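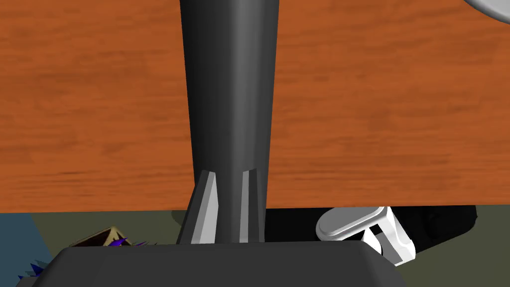
Temps de lecture : 1 min

Fonçage du puits de Grinel – point d'avancement au 21 avril, à l'attention de Lungile Nkosi

Le front de taille est à 130 mètres. Le planning remis par Cikon prévoyait mieux, et je ne crois pas au rattrapage annoncé pour juin. Il suppose une cadence que l'équipe n'a tenue sur aucun poste depuis la traversée des grès.

Venues d'eau : l'injection de coulis a été reprise deux fois. Tedesco parle d'un terrain « stabilisé ». Les relevés de pompage ne me permettent pas de l'écrire, et je demande une nouvelle série de mesures avant de payer la tranche suivante.

Revêtement : 13 anneaux posés, tous réceptionnés, deux avec réserves sur les joints. Les reprises sont à la charge de Cikon – point contesté oralement, jamais par écrit.

Stériles : la plateforme d'Ercombe peut encore recevoir 2 000 tonnes. L'extension n'est toujours pas autorisée, malgré ce que laissait entendre le dernier rapport.

Sécurité : aucun arrêt de travail déclaré. Le registre des presqu'accidents est vide, ce qui me rassure peu.

Décision attendue : maintien ou non de la retenue de garantie.

Shahzad Zaidi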